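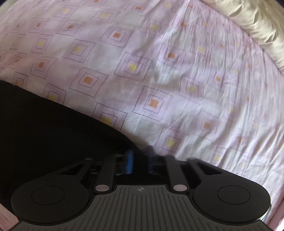

Torari is hiring a cell technician to set up, maintain and repair the bedding cell at its Akinola site. The cell consists of one fixed arm, one folding table and a pool of hand-held gripper tools that operators use to record cloth handling. The grippers take most of the maintenance time. Each has two black housings, a pair of arms with triangular openings, a bright blue strip on the left jaw and a darker strip facing it, and a base plate with a small circular crosshair mark near its top edge. Much of the work is done on printed sheets such as the lilac and white check with dotted squares, where a gathered band of cloth distorts the pattern and a poorly focused camera loses it altogether. The technician is responsible for the tool being in adjustment before it is issued and for finding the cause when it is not.

The post is full time, on site, and reports to Binta Nnaji, cell lead. The previous technician moved to the Drindutari line in September.

Duties

Inspect every gripper at the start of the shift. Check jaw alignment, play at the pins, strip adhesion and free travel of both arms through the full stroke.

Replace worn jaw strips in pairs. A single new strip against an old one gives uneven closing and the tool will fail the gap check.

Clean the camera window and the crosshair mark. Lint from bedding collects in the base plate grooves and is to be removed with a brush, never with compressed air.

Calibrate the fixed arm every 40 operating hours and after any collision, however slight. Record the offsets in Trusto, our maintenance log, before the cell is released.

Keep spares for 11 grippers and reorder pins, strips and fasteners at the minimum stock level.

Diagnose intermittent faults. The usual ones at present are a jaw that sticks partly open and a cable that drops out when the wrist is turned — both need patience.

Requirements

At least 2 years in mechanical or electromechanical maintenance. Competent use of calipers, feeler gauges and a multimeter. Able to read an assembly drawing and to write a fault report that another shift can follow. Experience with camera calibration is useful but can be taught.

Hours and pay grade

Early shift, with one late shift a week by rota. Grade 17 on the site scale. Tools and safety footwear are supplied.

To apply

Send a resume and a one-page account of a repair you carried out, including what you tried first, to Aminu Abubakar in site hiring. Applications close on October 21, 2020. Interviews include a bench test: strip, inspect and reassemble one gripper, then explain your readings to Ngozi Chukwu.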